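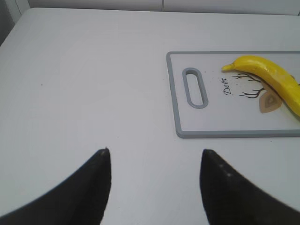 Words: Svenja Görtz
Filed under: Kitchen, Cleaning, Small jobs
Updated in June

Chopping boards, then. Had a pile of emails after the sink page so am putting everything in one place. No particular order. Skip to the bit you need.

Everyday wash

Hot water, washing up liquid, stiff brush. Brush not sponge, a sponge just slides over the knife marks and that's where the muck is. Do both sides even if you only used one. Juice runs round the back.

Rinse, then stand it on its edge to dry. Never flat on the worktop. Flat means one side stays damp all night and you get that sour smell by morning. A toast rack will hold a thin board up. So will the gap between the kettle and the wall, which is what I used for years.

Raw chicken or fish: wash it straight away, before you eat. Don't leave it "to soak" under the other plates. Cold rinse first if there's egg or blood on it, hot water sets it.

Stains

Beetroot, turmeric, carrot. Carrot is worse than people think.

Plastic boards: paste of bicarb and a little water, spread on, leave while you have your tea, scrub off. Turmeric won't shift completely. Put the board outside on a bright day and the sun does the rest, or most of it. A windowsill works but slower.

If that fails, thin bleach, well watered down, following what it says on the bottle. Window open. Rinse like mad. Don't mix it with vinegar or anything else, ever.

Wooden boards: no bleach. Coarse salt and half a lemon, rub with the grain, wipe off, rinse quick. Same for onion smell.

Garlic

Deserves its own heading. Keep one side for garlic and onions, the other for fruit and bread. Mark the onion side with a dot of nail varnish near the corner or a nick with a knife. Otherwise your morning melon tastes of last night's curry. Mustard powder rubbed on with a damp cloth gets rid of a stubborn smell. So does leaving it out on the step for an afternoon.

Boards that slide about

Damp cloth underneath. Wring it out properly, fold once, smooth it flat. Wet kitchen roll does if there's no cloth clean. The rubbery drawer liner stuff is good too, cut it a bit smaller than the board so it dosen't show, and wash it now and then, it gets grim.

If your board rocks, it's warped. Plastic ones: lay it in the bath in hot water (hot tap, not the kettle) until it goes a bit bendy, then flat on the floor on a towel with heavy books on top. Leave overnight. Works on thin ones. Thick ones I have never had any luck with. Wooden: wet the side that dips, put that side down on a dry towel, weight on top, wait. Then oil it.

Oiling

Wood only obviously. Food-safe mineral oil from the chemist or kitchen shop. Not olive, not sunflower, they go rancid and sticky. Warm the bottle in a mug of hot water, wipe on plenty, leave overnight, wipe off what hasn't gone in. Do the edges and the ends, ends drink the most. Drips of water sitting on the surface in beads = fine. Soaking in and going dark = needs oil.

Dishwasher

Plastic, usually yes, check underneath for the mark. Bottom rack, at the side, away from the element. Put it in front of the spray arm and nothing else gets clean. Wood, no. It'll split along the glue.

When to chuck it

Deep grooves you can catch a fingernail in. Fuzzy surface on plastic. Black specks that won't scrub out. A crack, any crack. Wood you can sand back, medium paper then fine, wipe, oil. Plastic isn't really worth the bother, though an old one is handy in the shed for cutting lino or standing paint tins on. Also good under a leaky plant pot.

Storing

Upright, with air round them. Not crammed behind the bread bin like mine were. A cheap letter rack from a charity shop holds 2 nicely, and you can screw it inside a cupboard door if the door is solid enough. Check teh screws are shorter than the door is thick!

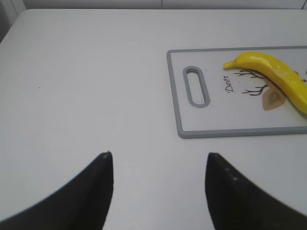
Ute Stöcker
Tried the books-on-a-towel thing with a thin plastic board and it came up flat, but it curled again the first time I put it through a hot wash. I do it by hand now and it's stayed put. Would also say don't use your good towel. Mine has the print of the board in it and I can't get it out. Does the mustard work on plastic or just wood?

Svenja Görtz
Both. Rinse it well on plastic or it leaves a yellow tinge, then you're back to the bicarb. And yes, old towel, should have said. Will add it.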